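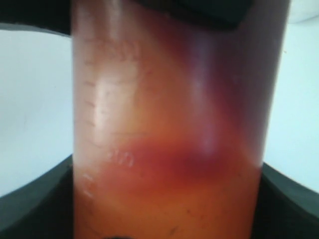

A reader in Budville wrote to me on Sunday that the new veterans' service center in Simberg will be the best thing to happen to former soldiers in this county since the old clinic opened. I hope so. I have heard that sentence before, and I did my own hitch, so I get to be a little tired of it.

The plan is to close the small offices in Neltska and Budville and move everything under one roof. The county says 3546 veterans live here and that one building will serve them faster. Faster for whom? A man in Neltska who can now walk to his appointment will have a 47-mile drive. There is no bus. The plan mentions "transportation partners" and lists none of them.

Then there is the waiting list. Last month 518 claims were sitting open between the two offices. Moving the desks doesn't close a single one. What closes a claim is a trained person with time to read it, and the staffing page shows the same number of trained people as before, plus a director.

Sisay tried this a few years back. The ribbon got cut, the lobby had nice chairs, and the phone still rang out after lunch.

I would drop my objections tomorrow if the county kept the Neltska office open two mornings a week and published the open claims every month. So far it has agreed to study the first idea and has said nothing on the second.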